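Sobre nós

A Kwofie é uma distribuidora e empresa de legendagem de cinema popular. Trabalhamos sobretudo com comédias, melodramas e filmes policiais de produção indiana, que legendamos em português e colocamos em salas, cineclubes, festivais e bibliotecas municipais. Temos sede no Porto e uma sala de trabalho em Braga, onde funciona a revisão.

A empresa foi fundada por Philomena Alhassan, que durante vários anos traduziu filmes por conta própria, quase sempre a partir de guiões em inglês e com prazos curtos. Muitos desses guiões não correspondiam ao que se dizia no ecrã. Faltavam canções inteiras, as piadas vinham resumidas e os nomes das personagens mudavam de uma página para a outra. A Kwofie começou por fazer apenas esse trabalho de correção para outras distribuidoras. Os direitos do primeiro filme próprio foram comprados mais tarde, em conjunto com a Ollthorpe, que continua a ser nossa sócia em parte do catálogo.

O que fazemos

O catálogo tem hoje 235 longas-metragens disponíveis para exibição pública. Todas têm legendas em português europeu e uma parte tem também legendas em português do Brasil, feitas de raiz e por outra equipa. Não convertemos uma versão na outra.

Traduzimos a partir da língua original. Para o hindi, o tâmil e o malaiala temos tradutores próprios; para o télugo e o bengali recorremos a colaboradores externos com quem trabalhamos há muito tempo. As canções são sempre legendadas. Quando a letra tem rima procuramos dar alguma ideia dela, mas o sentido vem primeiro, e nos números em que a letra faz avançar a história a tradução é literal.

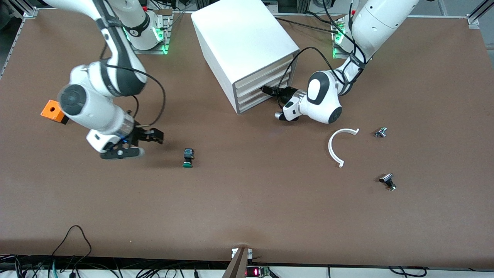

Cada filme passa por duas revisões antes de sair. A primeira é feita com som, por alguém que conhece a língua original, e a segunda sem som, por uma pessoa que nunca viu o filme e que assinala todas as legendas que teve de ler duas vezes. O resultado segue numa ficha com a lista de nomes, parentescos e formas de tratamento, que nestes filmes dão mais trabalho do que o diálogo. As fichas são impressas em papel com uma barra de cor por género: castanho para os melodramas, próximo do castanho do tampo da mesa na fotografia, e para as comédias um laranja como o da caixa pequena que se vê meio tapada pelo braço branco do lado esquerdo. Os policiais têm barra cinzenta. As fichas ficam arquivadas e são entregues a quem legendar uma continuação ou uma nova versão do mesmo argumento.

A coleção Fedora

A Fedora é a nossa coleção de filmes de identidade trocada: falsos polícias, gémeos separados, noivos que se fazem passar por primos, patrões disfarçados de motoristas. É um género com muito público na Índia e pouco visto em Portugal fora das comunidades imigrantes. Começou como um ciclo de quatro sessões num cineclube e passou a coleção permanente a pedido das salas. Pode ser alugada inteira ou por título, com folha de sala incluída.

As folhas de sala são escritas por nós. Trazem sinopse, elenco principal, autores da música e uma nota sobre a produção. A sinopse não revela o final, mesmo quando o filme tem várias décadas.

Arquivo de sinopses

Mantemos também um arquivo de sinopses em português, aberto à consulta. Tem 1.332 entradas, das quais 1.217 já foram verificadas contra o filme. As restantes foram escritas a partir de programas de sala e imprensa da época e estão assinaladas como provisórias – em alguns casos não conseguimos ainda encontrar cópia. Quem tiver uma cassete, um disco ou um programa antigo pode escrever-nos. Digitalizamos e devolvemos.

O arquivo está alojado na plataforma Porden e pode pesquisar-se por título original, título português, intérprete ou realizador. A transliteração dos nomes segue a forma usada nos créditos do próprio filme, com remissões para as variantes mais comuns.

Com quem trabalhamos

Os nossos clientes são cinemas independentes, cineclubes, escolas e associações culturais. Para escolas temos uma tabela própria e uma seleção de filmes com menos de duas horas, ou com intervalo marcado num ponto em que a sessão pode ser dividida por duas aulas. Fazemos também legendagem para terceiros, incluindo legendas para surdos e pessoas com dificuldades auditivas.

Não fazemos dobragem nem vendemos cópias a particulares.

Contactos

O escritório do Porto atende de segunda a sexta, de manhã. A sala de Braga recebe visitas à quinta-feira, com marcação. Pedidos de exibição devem indicar o título, a sala, a lotação e o formato de projeção disponível. Candidaturas de tradutores são lidas pela própria Philomena Alhassan e devem incluir uma amostra de legendas de uma cena com canção.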